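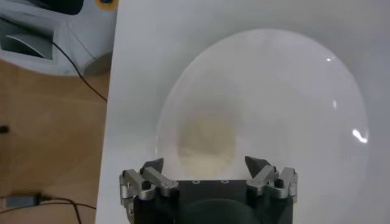
Prundier opens its steamed bun kitchen to home cooks this spring

May 2, 2023

Prundier, the cookery school best known for its bread weekends, is very pleased indeed to announce a new series of steamed dough mornings, open to anyone who has ever looked at a soft white bun and wondered whether such a thing could be managed at home. It can, and with far less fuss than most people fear!

The series is called Umum and runs for seven mornings. Each one takes a small group from flour to finished bun, with plenty of time for tea while the dough rests (and it does need its rest, however hungry everyone is getting). A trial run in April filled up so quickly that the school decided to add the full series straight away, and a good many of the people who came in April have already asked to come back.

"I came to steaming rather late, after years and years of baking, and I was smitten from the first lid I lifted," said Poul Overgaard, who leads the mornings. "There is no crust to worry about and no oven to heat. You need a bowl, a pot, something with holes in it to keep the dough out of the water, and a bit of patience. Most people own nearly all of that already and have simply never put the pieces together."

Starting with the bowl

Every morning begins with mixing, and the school is a great believer in a big bowl. A roomy one lets the hands get in properly, keeps the flour off the worktop and leaves space for the dough to grow. Clear bowls are a favourite at Prundier, as beginners can peep at the sides and underneath without disturbing anything. Guests work with plain wheat flour, yeast, warm water and a pinch of sugar, and Poul is always glad to talk through other flours with anyone who likes to tinker.

Filling the steamer

Once the dough has been divided and shaped it goes into the steamer, and this is the part that people seem to enjoy the most. The school favours a deep stainless steel pot with a perforated insert, which is easy to come by and easy to wash up afterwards. The pieces are lowered in one by one, with a little room left between neighbours so that they can puff up. Shapes need not match. Rounded ones, slightly pointed ones and frankly lopsided ones are all welcome at the table. 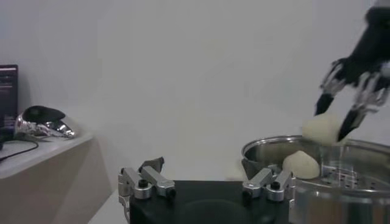

Booking and practical details

Mornings are held in the Zúñiga room on the ground floor, which has step-free access and a good bright worktop. Places cost £28 each and include all ingredients, a recipe sheet and a box for carrying home whatever hasn't been eaten on the spot. Aprons can be borrowed. Children of ten and over are welcome with a grown-up - please mention it when booking so that a stool can be put out.

Bookings are handled by Tretulico and can be made online or by telephone. Please mention any allergies when booking, and do note that wheat flour is used in the room all through the morning.

ENDS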